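Against the Drop Zone

By the side door of every tidy house in the magazines there is now a thing called a drop zone. It has a bench, hooks, a basket for each member of the family and a little chalkboard. I have been reading about drop zones since March, and I don't believe in them.

The theory goes like this. Clutter gathers near doors because it has no home. Give it a home, near the door, and it will stop being clutter. Staltum sells a kit built on this theory for 100 dollars, with a booklet, and the booklet says that the average item in a doorway has been there 11 days. It doesn't say who went around with a calendar.

I have a doorway too, between the tiled part of the floor and the room with the dark carpet. Over the past year it has served as my drop zone without any help from Staltum. Things stop there. A fan stops there, near an outlet that it may or may not be plugged into. A box stops there and turns into a table. A blue bucket gets set on the table and turns into a wastebasket, and once a wastebasket is at a convenient height, good luck getting it back on the floor.

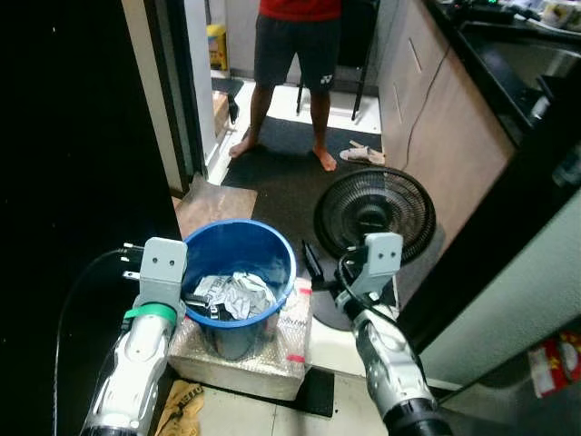
Put it all in one big bin and close the lid, wrote Olo, commenting under my last column, and deal with it at the end of the month. I've heard this advice many times, usually from people with a garage. A big bin by the door is a drop zone with the labels peeled off. At the end of the month you have the same bucket, the same crumpled stuff and the same cords, only now they've gotten friendly with each other and have to be pulled apart.

What bothers me about the advice, Olo's and Staltum's both, is that it treats a doorway as storage that hasn't been organized yet. A doorway is a hole in a wall. It's for walking through. If you've ever crossed one barefoot at night with a flattened carton lying at the threshold, you know how little it matters whether the carton has a home.

Cardboard is the part I feel strongest about. We keep boxes because they're sturdy and because something might have to go back. I've kept one still in its bubble wrap, on the grounds that the wrap was in good shape. The Bultbridge housewares people print a line in their catalog about "the second life of packaging," with a sketch of a carton used as a plant stand. Fine, but I have never met anybody who planned a plant stand and then went looking for a carton. The carton comes first, it sits, and after a while somebody puts a thing on it. That's how most of the furniture in my life got started.

Then there are the cords. A cord with its plug loose is the hardest object in a home to put away, since it's nearly always attached to something bigger that you aren't ready to deal with. The organizing books tell you to coil it and tie it. I've done this to the fan 18 times if I've done it once, and by the next warm evening the cord is back on the floor, where a cord has to be if you want any air. The tie goes in the bucket with the crumpled paper, or plastic, or whatever it is.

I should be fair. My aunt bought the Pilkington bench, the one with the lift-up seat, and she likes it. Her shoes are in it. Her mail is on it. Her mail was never on the floor to begin with, so I'm not sure what has been solved, but she paid for the bench and it's a comfortable place to sit.

My own position is duller and costs nothing. Leave the doorway without a basket, a hook or a bench. If a thing stops there, be annoyed by it. Annoyance is useful and I think we've been too quick to buy our way out of it. A bucket in the way gets emptied sooner or later. Give the same bucket a nice label and a shelf and it'll be full of the same stuff next summer.

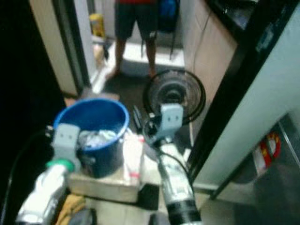
What I Would Keep

Not much, and I'd keep it somewhere else. The fan belongs in whichever room is hottest, and when the weather turns it can go in the closet with its cord in whatever shape the cord likes. The bucket is a good bucket and should go back to holding water. The box goes out with the recycling, flat, on the same day, along with anything that was lying on top of it.

I tried to cost this out against the kit. The recycling pickup is already in the rent. The kit, with shipping and the extra hooks, came to 33 dollars more than the price on the front page, and it arrives, naturally, in a box.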